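### 3.2 Line width and ink delivery in refillable fountain pens

The second test series looked at how feed geometry affects line width when the converter is nearly empty. Nib grade was held constant at medium. Each pen was filled with the same dye-based black ink, wiped at the section, and left nib-up for one night before writing. The Stirska and Nirnora pens use a plastic feed with a single ink channel; the Dirkari pen uses an ebonite feed with two channels cut side by side.

Writing was done on uncoated paper with a plotter carriage that held each pen at a fixed angle and applied a constant load. Every pen drew 500 straight strokes per fill, and line width was read at the midpoint of each stroke from a flatbed scan. Strokes with a visible skip at the midpoint were removed before averaging. This left 198 usable strokes for the Nirnora pen in the final fill, the lowest number in the series, and its results for that fill should be read with care.

Line width fell as the converter emptied in all three pens, but the shape of the drop was different. The single-channel feeds held a steady width until late in the fill and then narrowed quickly, with skips becoming common in the same stretch. The two-channel feed narrowed slowly over the whole fill and showed few skips. Ammann and Gisler reported a similar slow decline for ebonite feeds in desk pens, and suggested that the rougher channel wall keeps a film of ink in place between strokes. Our data do not separate the effect of material from the effect of channel count. A plastic feed with two channels would be needed for that, and none was available in a size that fit the test nibs.

Öberg's method for judging starting behavior was followed with one change: the rest period between strokes was extended to 4 minutes so that drying at the slit would be easier to detect.

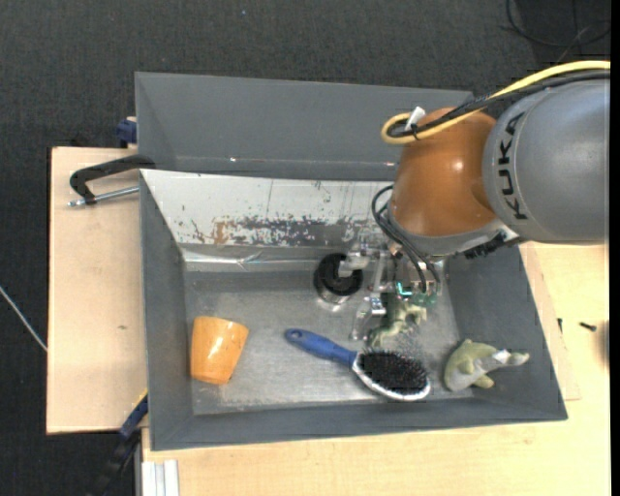

**Figure 4.** Gripper above the bin, with a pale green toy figure on the bin floor.

After the longer rest, the Stirska pen began writing at first contact in most trials. The Nirnora pen often needed a short lead-in stroke. Cap fit may play a part — the Nirnora cap has a vent hole near the clip, and the Stirska cap does not — but the caps were off during the rest period itself, so any effect would have to come from overnight storage. Sealing the vent with wax and repeating the storage step made no clear difference to starting behavior.

Tsoukalas and Rampersad recommend reporting skips and line width as separate measures, and we follow that practice in Section 3.3, where the same pens are compared on coated paper.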